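Brown Butter Loaf Cake: Your Questions, Answered Grudgingly
Last updated May 29, 2020

Do I really have to brown the butter?
If you want the cake in the title, yes. I've tested the shortcut with melted butter and a spoonful of caramel extract. It tastes like a candle.

Can I swap the flour for almond flour?
People keep telling me it works one for one. I tried it and got a wet brick, so I have my doubts.

How long does it bake?
60 minutes in my oven. Algirdas Strazds wrote in to say his was done in 26. Either he used a muffin pan or his thermostat is lying to him.

Is the fancy Bralach pan worth the money?
I borrowed one in March and baked the same batter in it and in my dented old tin. The two loaves tasted the same. The Bralach one had sharper corners, if you care about corners.

Does resting the batter overnight improve the flavor?
So they say. I served both versions to 11 people at the Rerneck bake sale and they split down the middle. I don't bother anymore.

Can I freeze it?
Yes, sliced and well wrapped. Any site promising it will taste "just baked" after six months is selling freezer bags.

What about a crunchy topping?
Fine, but add it in the last few minutes or it burns. I use 2 tablespoons of chopped nuts and skip the sugar crust, which goes soggy by the next morning whatever the recipe card claims.
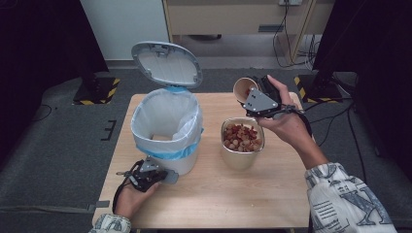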